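Manotgate Tenants' Group – Minutes, February meeting

Began 7:10 p.m., ten minutes having been lost to the question of who had the key. Doina Milošević in the chair. Minutes of the last meeting approved, with "rent" corrected to "retainer" in two places.

1. Dispute with our former law firm

Doina reported on Protlow, the firm that took on our heating claim. The final bill charges us for 503 phone calls. Members present could recall four, and one of those was a wrong number. Protlow has been asked for its call log and has replied that the log is being "reconstructed." The reply was billed at $488.

A member asked if we could be charged for complaining about a charge. Doina said we already had been.

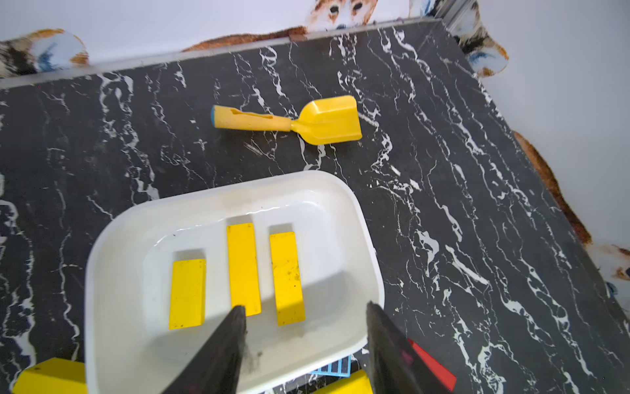
Yellow shovel on the tabletop.

2. Retainer

We paid $1,040 up front and were told it would sit in a client trust account. We have asked three times for a statement showing that it did. The first answer said the statement was in the mail, and the second said statements are not mailed.

Agreed: Doina to write once more, by certified mail, giving fourteen days.
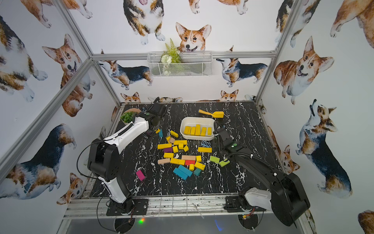 After that the matter goes to the state bar's fee arbitration program. The form is nine pages long and wants copies of everything, so anyone still holding letters from Protlow should hand them over – originals, please, and without comments in the margins. The comments on the last batch were fair but would not help us.

3. New counsel

Two quotes received. Kazemi wants a flat $600 to review the file. Ovo would not name a figure before a paid consultation, the price of which was also not named. Motion to hire Kazemi, with a written fee agreement read aloud before anyone signs it. Carried, one abstention (asleep).
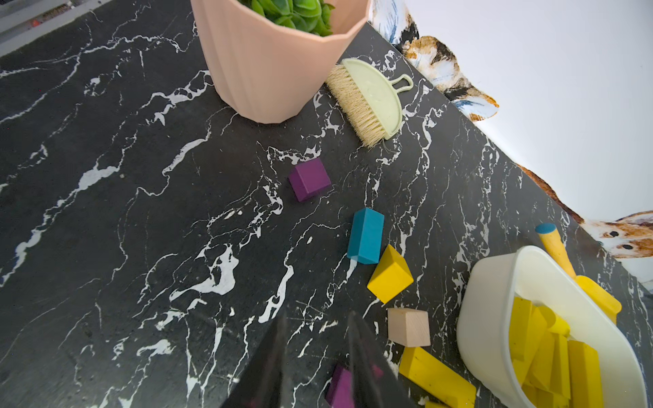 4. Other business

Request for better chairs held over again. The key will live with Doina until further notice.

Closed 8:35 p.m. Next meeting on a Sunday, date to be posted by the mailboxes.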